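Otden Play Kitchen Table Set
Sold by Stumwood

The Otden set is a plate and food assortment for role play, sorting and table-laying work in nurseries, playrooms and home corners. It is supplied without a table. Any flat, wipeable top at child height is suitable, and a plain light surface makes small pieces easier to find at the end of a session. 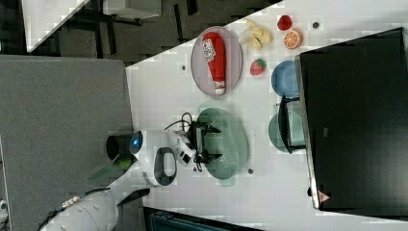

Plates are supplied in mixed colours so that a place or a food group can be given its own plate. Colours vary between batches and cannot be chosen at the time of order. The food pieces are sized to sit on a plate without overhang, with the exception of the ketchup bottle, which takes up nearly the full length of the oval lavender plate when laid across it. The green perforated plate can be used as a drainer in washing-up play.

Food pieces include strawberries with green tops, an orange slice and a banana with splayed peel. The banana has the most folds of any piece and should be brushed out before wiping. The remaining pieces need a damp cloth only.

Care
Wash plates by hand in warm water with mild soap. Do not use a dishwasher, microwave or oven. Dry before stacking. Round and oval plates should be stacked separately, as mixed stacks slide.
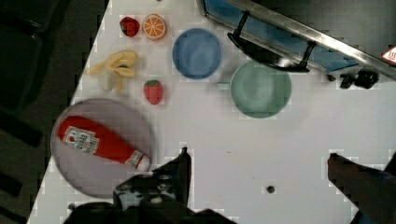
Stacked plates fit the Lennox shelf tray, sold separately, which holds 6 plates in a single pile. Food pieces can be kept in the Dallano lidded tub. The tub is 200 mm deep and fits under most play units. Tub and tray are not included in the set price.

Ordering
Product name: Otden Play Kitchen Table Set
Item number: 149
Use: indoor, dry storage
Spare plates: sold singly, colour as available
Spare food pieces: sold in mixed bags of 20
Returns: unused sets only, in original packing

Orders placed in January may be held until the Stumwood stock check is complete.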